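September
Mohcine Mahrous and Golnar Kiani

4. Adherence to Home Heat Therapy for Low Back Pain

4.1 What people were asked to do

Heat is an old treatment for a sore back, and most of the people who joined the Cludmont study had already tried it in some form before we came along. Hot water bottles were popular. So were hot baths, car seat heaters, and in one case a sleeping Labrador. Our interest was in whether a wrap that holds a steady low warmth would be used for long enough, and often enough, to have a fair chance of doing anything at all.

We sent wraps to 284 adults who had reported low back pain on most days of the previous month. Each person got a Zaltent wrap, a paper diary, and a one-page sheet of instructions in large type. The sheet asked for one session a day, sitting or lying down, with the wrap over a thin layer of clothing. It asked people to skip the session if the skin was broken or numb, and to stop if it turned sore or blotchy. It also asked them not to fall asleep wearing the wrap, a request that will come up again.

The wrap has a small clip-on timer that records when it is switched on and off. Participants were told about the timer, in plain words, on the first line of the sheet. We mention this because of what the diaries went on to say.

4.2 Diaries and timers

The diary is the standard tool in this kind of work. It is cheap, it needs no charging, and it is filled in by people who would like the researcher to think well of them. We had expected some gap between what was written and what was recorded. The size of it still made for a quiet afternoon in the office.

Across the first week the two sources agreed well. People were keen, the wrap was new, and the diary pages came back with notes in the margins about the weather and the family. By the third week the timers showed shorter sessions and more missed days, while the diaries went on describing a model patient. Several participants had plainly filled in a whole page at one sitting, in one pen, with session times that fell on the hour without exception. One diary reported an evening session on every day of a vacation during which the wrap, by the owner's later account, had stayed home in a drawer.

None of this struck us as bad faith. When we called people to talk it over they were friendly and rather surprised. Most remembered using the wrap daily, and a few were sure the timer was broken. We tested those timers again on return and they kept time as they should, which was of no comfort to anyone. For the rest of this section, use means timer-recorded use, and the diaries are kept for what they did well: pain scores, complaints, and remarks.

The remarks were worth having. Warmth in the morning was described as loosening and warmth in the evening as pleasant, and the people who settled into mornings kept going longer. We can't say which way round that works. A person with a regular morning may simply be a person with a regular everything. The early risers also wrote the longest complaints.
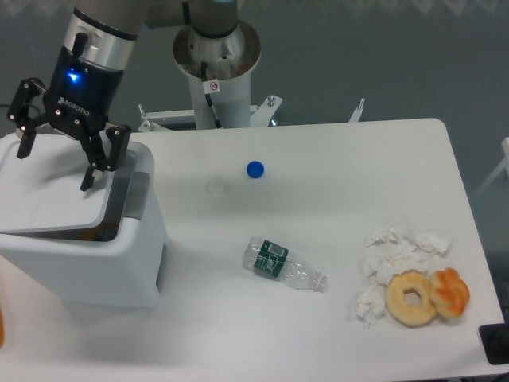
Figure 4. White box with the lid slightly ajar, below an open two-finger gripper.

4.3 Why sessions were missed

We made 588 phone calls over the course of the study, a figure that includes repeat calls to the same people and a good many to voicemail. Callers used a short script and then let the person talk. The reasons given for missed sessions were sorted by both authors working apart, and then again together, with some bargaining.

The most common reason was feeling better. Participants treated the wrap as they would a headache tablet and put it away once the ache had eased, often for several days, until the ache came back and the wrap had to be found. Daily use whether or not the back hurt made sense to very few of them. It was stated twice on the instruction sheet, and in fairness neither sentence explained itself.

The next most common reason was time. A session requires a person to sit still, and those with small children or two jobs found the idea of daily stillness funny. A few had tried to wear the wrap while cooking or folding laundry. The strap is cut for someone at rest and slides down toward the hips within minutes of any real activity, at which point it warms a part of the body that had not enrolled in the study.

Third came heat itself, or the weather outdoors. Use fell off during hot spells and recovered when they passed. Participants in upstairs apartments missed the most days. We had not planned for this, and it should have been easy to plan for.

Sleep worked the other way. The timers showed 18 participants with at least one session lasting well past midnight, so we may assume that the request about not falling asleep was received in the spirit of the request about the diary. The wrap shuts itself off after a set period and nobody in this group reported a burn, but four had mild redness the next day and one was asked to stop. Future instruction sheets should put this point first, in a box, and perhaps also in the evening.

4.4 Changes made partway through

After the first round of calls we tried two small changes. Twenty participants were moved to a shorter session, on the guess that a brief treatment people would do is of more use than a long one they would describe. The other change was a reminder message, sent by way of the Momstead phone line at an hour each person picked.

The shorter session held up well. Use in that group stayed nearly level through the last week, and their pain scores were no worse than those of the people on the longer one. The group is small and was made up of those who had complained about the length, so we would not hang much on it. They were at least pleased to have been listened to, and patients who are pleased tend to rate their backs kindly.

The reminders did less. They worked for a week and then became part of the furniture. A number of people chose an hour that suited them on paper, such as early on a Saturday, and grew to dislike us for keeping to it. An earlier pilot at the Wako clinic had found a stronger effect, but there the reminder came by phone from a nurse whom the patients knew and did not care to disappoint. We had no such nurse.

4.5 Limits

There was no comparison group without heat, so nothing in this section shows that the wrap relieves pain. Backs get better by themselves fairly often and get worse again on the same terms. The timer records that a wrap is on, and it has no opinion on whether a person is inside it. Two participants told us they had warmed a bed with theirs before getting in, and we suspect they were only the two who said so. Those sessions could not be picked out and remain in the totals.

Pain scores were missing more often for people who had stopped using the wrap, and some of them could not be reached by the final round of calls. Their wraps came back, for the most part, neatly folded and with the diaries complete to the last page.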